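August 4, 2026

Third go at the Varnell detergent claim, and I still don't buy it. The sheet says the enzyme blend lifts coffee and tomato at low temperature with no pre-soak. Olga ran the first set in June and got a lovely result, which I put down to her swatches being stained the same morning. Fresh coffee comes out with tap water and a bit of patience.

So this time: cotton swatches, stained and left on the rack for 35 hours. Half washed with Varnell, half with the plain Metden powder we use for everything. Same drum, same load size, same short cycle. Unai labeled the bags and kept the key to himself until the scoring was done. He grumbled about it, but I want it on record that the scorers were blind.

Scores, zero to ten, higher is cleaner:

- Coffee: Varnell 7, Metden 7
- Tomato: Varnell 6, Metden 5
- Grass: Varnell 4, Metden 4

One point on tomato. Aitana thinks that's real. I think it's one point, from two tired people under a yellow bulb. She wants to do it again with 200 swatches and I said fine, if she does the ironing.

Problems I can see with my own test:

1. The drum wasn't rinsed empty between loads. Carryover could easily flatten the difference.
2. Water hardness not measured. Eluned has strips somewhere.
3. Our tomato sauce came from the canteen and has oil in it. Oil and pigment are separate stains and we scored them together.

Batch number on the Varnell tub is 1194, in case somebody asks whether ours was an old one. Olaia already has.

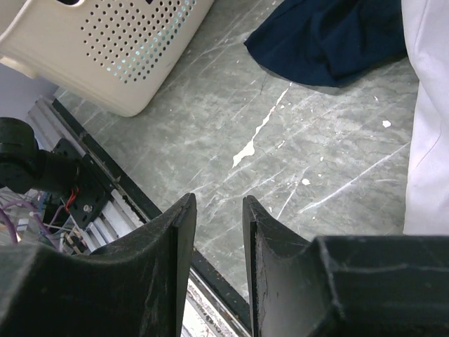
*Mottled green surface, cream basket, navy cloth and white cloth on the right.*

Next: score under the daylight lamp, pigment only, drum rinsed each time. Also add a water-only load, which we should have had from the start. If water alone gets a 6 on coffee I'm dropping coffee from the set.

Ask Olga if she kept her June swatches.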